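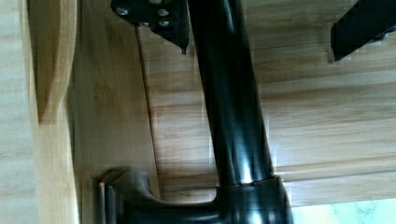

Isard wrist camera, close-range view of a black tube and fitting

Isard Bench Arm
Supplied and supported by Peeters, Oltgate
Manufacturer: Nurent
Availability: to order
Page updated Sat 7 March

Overview

The Isard is a single electric arm with a gripper and a wrist camera, intended for trials of light household and shop-floor work at bench height. It is supplied to test kitchens, training workshops, care technology programs and small manufacturers that wish to find out which of their routine tasks a machine can take on at present. It is not offered as a domestic appliance and should not be purchased as a replacement for kitchen or cleaning staff.

Peeters is often asked whether such equipment is ready for ordinary chores. Our position is that it is ready for a few of them, under supervision, where the bench is laid out with some care and the objects are familiar to the operator. The sections that follow set out what customers can reasonably expect.

Suitable tasks

The arm performs best with rigid objects of moderate size that sit upright or lie flat. Moving a small plate onto or off a board, placing light items on a tray and returning a lidded container to its position are all realistic first tasks. On the shop floor, comparable work includes loading parts into a shallow bin and setting out items for packing.

Cloths, bags and cords remain difficult. They change shape when they are lifted, and a motion that succeeds once may fail on the next attempt. Glossy black parts and clear glass also need attention, as strong reflections can hide the true edge of an object from the wrist camera. Customers working with such items should adjust their lighting before adjusting the program.

Tasks not supported

The Isard must not be used with knives, open flame, hot oil or boiling liquids. It is not rated for washing up or for any work in which water may reach the joints. Lifting or assisting a person is outside the scope of the equipment in every case.

Performance in trials

During the most recent trial period at our Oltgate demonstration kitchen, the arm was given 272 supervised attempts at tidying and setting-out tasks. It completed 207 of them without help from the operator. Most of the remaining attempts ended with a missed grasp or an object released too early. A smaller group was stopped by the operator as a precaution, and these are recorded as incomplete.

Customers should read these results with the conditions in mind. The bench was cleared of breakables beforehand and the operator was experienced. A person would have finished each of the tasks faster. We publish the result so that buyers can judge the equipment on its present ability, and we would expect a new site to see a lower rate in the first weeks.

Layout of the work area

A crowded bench is a fair test of household work, but it is a poor place to begin. We recommend that the first sessions use one board or tray and one object. Other items can be brought back to the bench as the operator gains confidence. Cables should be routed so that they do not cross the path of the gripper, and appliances in reach of the arm should be switched off at the wall.
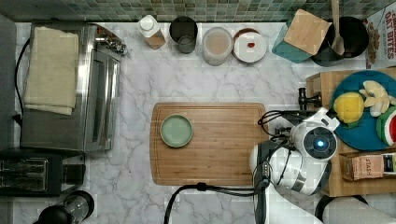

Can the Isard be left to tidy a kitchen bench on its own?
At this stage it cannot. An operator must be present whenever the arm is powered, with the stop control in reach, and should expect to step in from time to time.

What is supplied

Isard arm with gripper fitted
Wrist camera
Bench clamp
Power supply with 2 m lead
Stop control
Printed operator manual
Nurent control software, single-site licence

A computer is not included. Peeters can confirm whether an existing machine is suitable before an order is placed.

Installation and training

Installation is carried out by Peeters and is normally finished in one visit. The bench must be level and firmly fixed – freestanding tables and trolleys are not accepted. Operator training follows on the same day and covers start-up, safe stopping, teaching a simple task and cleaning the gripper pads. Further sessions can be booked at our Oltgate premises or at the customer's site.

Organisations that are undecided may bring their own objects to a demonstration. We encourage this, as results with a visitor's own crockery or parts are a better guide than results with ours. Objects should be clean and unbreakable where possible.

Care and maintenance

Wipe the gripper pads with a dry cloth after each session. Check the camera window for grease, particularly in kitchens, and tighten the bench clamp weekly. Do not apply spray cleaners to any part of the arm. Worn pads should be replaced as a pair.

Warranty and software

The arm is covered by a warranty of 12 months from installation. Gripper pads and cables are treated as wearing parts and are excluded. Software updates are provided at no charge during the warranty period. The next scheduled release is due in July and is expected to improve the handling of thin-rimmed dishes – existing customers will be advised when it can be installed.

Ordering

Quotations are prepared on request and include delivery, installation and first-day training. Please state the intended tasks, the dimensions of the bench and the heaviest object to be lifted. Where Peeters considers that a task is beyond the equipment, this will be stated in writing with the quotation.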